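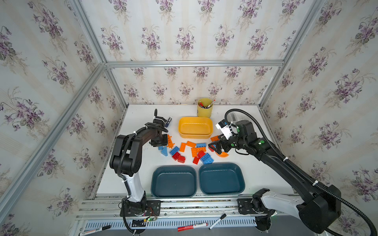 Khondokar im Test: Klatsch-App mit Wochenheft

Wer regelmäßig wissen will, wer sich getrennt hat, wer wieder zusammen ist und wer auf welchem roten Teppich was getragen hat, landet meistens auf einem halben Dutzend Seiten mit viel Werbung und wenig Text. Khondokar will das in einer App zusammenfassen. Ich habe das Abo seit September und schreibe hier auf, was taugt und was nicht.

Anbieter ist der Verlag Latdale, der vorher die gedruckte Zeitschrift Pumton herausgebracht hat. Wer Pumton kannte, erkennt einiges wieder, vor allem die Rubrik mit den Paarchroniken und den etwas betulichen Ton bei Hochzeiten. Das Heft selbst gibt es nicht mehr am Kiosk. Die alten Ausgaben sind jetzt im Archiv der App, insgesamt 264 Stück, als durchsuchbare Seiten.

Die Einrichtung geht schnell. Man legt ein Konto an, wählt bis zu 3 Themenbereiche aus (Film, Musik, Adel, Fernsehen, Sport, Mode) und bekommt danach eine Startseite mit den neuesten Meldungen. Warum es diese Grenze gibt, verrät die Hilfe nicht. Ich habe Film, Fernsehen und Adel genommen. Ändern lässt sich das später in den Einstellungen, allerdings wird die Merkliste dabei geleert. Davor kommt kein Hinweis. Meine war weg.

Die Meldungen sind kurz und ordentlich geschrieben. Unter jeder steht, woher sie stammt: eigener Bericht, Agentur, Interview oder öffentlicher Beitrag der betreffenden Person. Gerüchte werden als Gerüchte gekennzeichnet und stehen in einer eigenen Spalte, die man ausblenden kann. Das hat mir gut gefallen. Bei anderen Diensten wird aus einem gemeinsamen Abendessen bis zum nächsten Morgen eine Verlobung, hier bleibt es meistens beim Abendessen.

Weniger gut ist die Geschwindigkeit. Größere Trennungen und Babynachrichten hatte ich fast immer schon anderswo gelesen, bevor die Mitteilung von Khondokar kam. Wer als Erster Bescheid wissen will, ist hier falsch. Nachts passiert gar nichts, die erste Meldung des Tages erscheint gegen sieben Uhr. 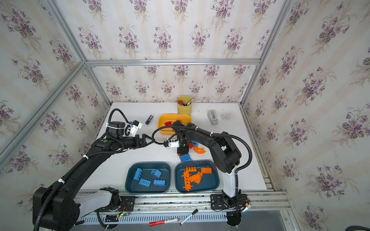
Zum Abo gehört außerdem das Wochenheft. Es enthält längere Stücke, ein Porträt, eine Fernsehvorschau und ein Kreuzworträtsel. Die Porträts sind der beste Teil. Man merkt, dass sich jemand Zeit genommen hat, auch wenn die Gesprächspartner oft aus der zweiten Reihe kommen: Nebendarsteller aus Vorabendserien, ehemalige Showteilnehmer, Kostümbildnerinnen. Mir ist das lieber als das nächste Interview zum Kinostart, in dem alle sich am Set wie eine Familie gefühlt haben. Das Kreuzworträtsel lässt sich am Telefon kaum bedienen, die Kästchen sind zu klein. Auf dem Tablet geht es.

Das Personenverzeichnis umfasst laut Anbieter 1904 Einträge. Jeder besteht aus einem kurzen Lebenslauf, einer Liste der Filme, Serien oder Alben und einer Zeitleiste der bekannten Beziehungen. Die Zeitleisten sind unterschiedlich gut gepflegt. Bei den großen Namen stimmt alles, was ich nachgesehen habe. Beim europäischen Adel gibt es Lücken, und bei zwei Schauspielerinnen standen noch die früheren Ehemänner als aktuelle Partner. Ich habe beides über das Formular gemeldet. Ein Eintrag wurde korrigiert, der andere ist noch falsch.

Werbung gibt es im bezahlten Abo keine, mit einer Ausnahme: Die Podcastreihe Vavesgate, ebenfalls aus dem Hause Latdale, wird auf der Startseite ständig beworben. Das Feld lässt sich wegwischen und ist beim nächsten Öffnen wieder da. Der Podcast ist in Ordnung, die beiden Sprecherinnen fallen sich nur sehr oft ins Wort. Die Folge über Scheidungen am Filmset kann man sich anhören.

Auf meinem älteren Telefon belegt die App 392 Megabyte, ohne heruntergeladene Hefte. Abgestürzt ist sie selten, meistens beim Blättern im Archiv. Die Suche dort findet Namen nur in exakter Schreibweise, Akzente eingeschlossen.

Gekündigt wird in den Kontoeinstellungen, das habe ich ausprobiert und wieder zurückgenommen. Ich behalte das Abo vorerst wegen der Porträts und des Archivs. Für die reinen Meldungen würde ich nicht zahlen, dafür kommen sie zu spät.

Pluspunkte: klare Quellenangaben, gute Porträts, altes Pumton-Archiv
Minuspunkte: langsam bei Neuigkeiten, Lücken im Verzeichnis, Merkliste geht beim Themenwechsel verloren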